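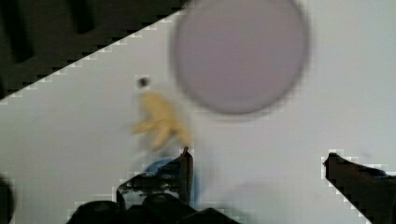

Notes wk 5, manipulation lab. Typed up fast after class, ask Nele if something's missing. Slides are on the course drive, these are not the slides.

**Before anything else**

- logbooks due 23rd May, paper or pdf, one per pair
- Flatar arm stays at the bench it's assigned to. Do not swap grippers between benches, the calibration files are per gripper
- Ward De Haan has the lab key in the afternoon, Chih-ming Tse in the morning

## 1. What the wrist camera is good for

Camera rides with the hand. So: far from the object you get context, close to it you get almost nothing except the object and your own fingers. Both are useful, at diffrent times.

Split the pick into stages and say in your logbook which camera you trust in each:

1. approach: overhead camera, coarse position only
2. align: wrist camera, object vs. fingers
3. descend: wrist camera, but slow down
4. close: finger current, camera is mostly blocked by now
5. lift: overhead again, plus current

Stage 2 is where most pairs lose time. In a good align image the object sits between the two fingertips. In the image at the top of this handout it doesn't: the yellow toy is up and to the left of the gap, nearer the left finger. Correct sideways BEFORE going down. Going down first and fixing it later = pushing the thing across the table.

Offset is measured in the camera view, motion is commanded in the base frame. Everybody forgets the rotation at least once. Write it on the bench whiteboard:

`d_base = R_wrist * d_cam * scale(height)`

Scale changes with height. If you tuned it at 14 cm it's wrong at 4. Koen Vandenberghe showed the plot in class, it's not a straight line, don't fit one.

## 2. Blur

Same image again. Yellow toy is smeared, and the round disc behind it is blurry too. The outline you get from a smeared object is fatter than the object, so the center you compute drifts.

What to do:

- stop, wait, grab, move. Not grab while moving
- wait 2 control cycles after the arm reports it has stopped, it reports early
- shorter exposure if the lamps allow, then check the color threshold again because everything gets darker
- if still bad, throw out the image and take another. cheap

Blur is worse close up for the same arm speed. Work out why for the logbook (small drawing is fine, no essay).

## 3. Color thresholds

Pale yellow on white is a mean pair. Brightness hardly separates them, so go by saturation. Start from the Jisteo default file and lower the saturation floor one step at a time.

Dark things go the other way. Black gripper fingers and a dark patch in the corner of the view look like the same class to a threshold. Mask your own fingers first. Mask is fixed for a given opening width, so make one for open and one for closed.

Compression: look at the edges of anything dark against white, they come out as stair steps with little squares next to them. A single-pixel edge detector loves those. Smooth first or run on the uncompressed stream (slower, try it anyway and note the frame rate).

Small specks: set a minimum blob area. A dark dot near the object should not get to be a candidate.

Shadows: gray patch on the table between the fingers can be the hand's own shadow. It moves when you move. Objects mostly don't.

## 4. For the logbook

- one align image where you would NOT descend, with the correction you'd command and the sign of it
- one where you would
- your scale factor at two heights at least
- what failed. Real failures please, "worked fine" gets half marks

Hilde Kramer is grading. She reads the failure section first.

## 5. Open questions from class

- can we close on a lobe instead of the middle of the toy? Yes if it's stiff enough, a soft one folds and slips out. Try both
- do we need depth? Not for flat tables. Comes back in November with the Vellgate bins
- gripper force: leave at the Aerts preset until you've read the sheet

Next time: grasp scoring, bring the logbook and your masks, both open and closed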